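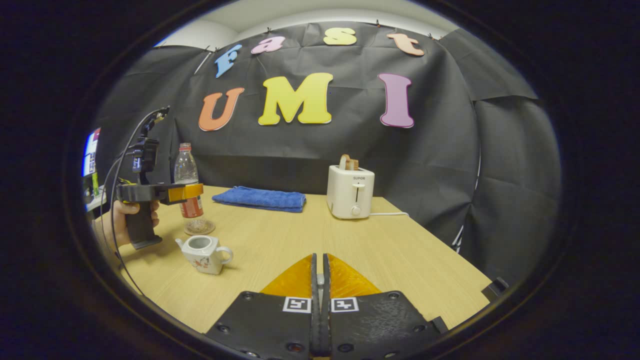
By Kanokwan Khamphan
Thu 10 March
7 comments | 30 shares

Section 7. Running the table demonstration on open day

Use this section when visitors will watch or try the hand-held grippers at the Bidthorpe site. It covers the table, the short demonstration, and visitor turns. Charging and software start-up are in the earlier sections and should be finished before the doors open.

7.1 Setting up the table

1. Place the table against the back wall, with enough room in front for one operator and one helper.

2. Hang the black fabric along the back and the right side. Clip it at the top. Creases are fine, but the cloth must not hang over the area where the grippers move.

3. Put up the foam letters. Press each one for a few seconds and check it again before the first group comes in.

4. Set the monitor on the left, turned so that both the operator and the front row can see it.

5. Lay out the objects. The standard Prunasby set is a bottle on a glass saucer, a small teapot, a folded towel, and a toaster with a slice of toast in the top. Keep the towel toward the back and the toaster on the right, with its cord running off to the right.

6. Leave a clear space in the middle of the table, in front of the towel.

Note: Fill the bottle only part way. A full bottle is heavy enough to slip in the soft fingers.

CAUTION: The toaster is for handling practice only. Leave it unplugged from the wall for the whole day, including breaks.

7.2 Checking the grippers

1. Look at the soft tips on both grippers. Replace any tip that is torn or loose.

2. Wipe the square black-and-white markers with a dry cloth. The system reads them to work out how far the fingers are open, and a thumbprint can be enough to spoil a recording.

3. Check the small screws on the finger plates. Turn them finger-tight with the short driver, then stop.

4. Follow the cable from the top of the gripper and make sure it has slack. It should not cross the objects.

5. Open and close each gripper fully while a helper watches the monitor.

7.3 Giving the demonstration

1. Hold the gripper by the pistol-style handle and start with it away from the objects.

2. Start a recording in Brerkine and wait for the tone.

3. Move to the bottle at an even pace. Close on it, lift it a little way off the saucer, and set it back down.

4. Do the same with the teapot, taking it by the handle.

5. Stop the recording and play it back for the group – most questions come at this point, so allow time.

The full run takes about 7 minutes. Allow 200 MB of free disk space for each recording.

7.4 Visitor turns

One visitor at a time may hold a gripper. The helper stays beside them and keeps the cable clear. Begin visitors on the towel, and let them try the teapot once they can open and close the fingers smoothly.

CAUTION: Keep hands out from between the fingers while someone else is holding the handle.

If the Yuen tracker loses its position, ask the visitor to hold still, save what has been recorded, and restart from the menu. Report repeated losses to Silviu Pîrvu at the front desk – he keeps the spare cables there.

Reset the objects after each group. The next open day is in April, so pack the letters flat and return them to the store room with the clips.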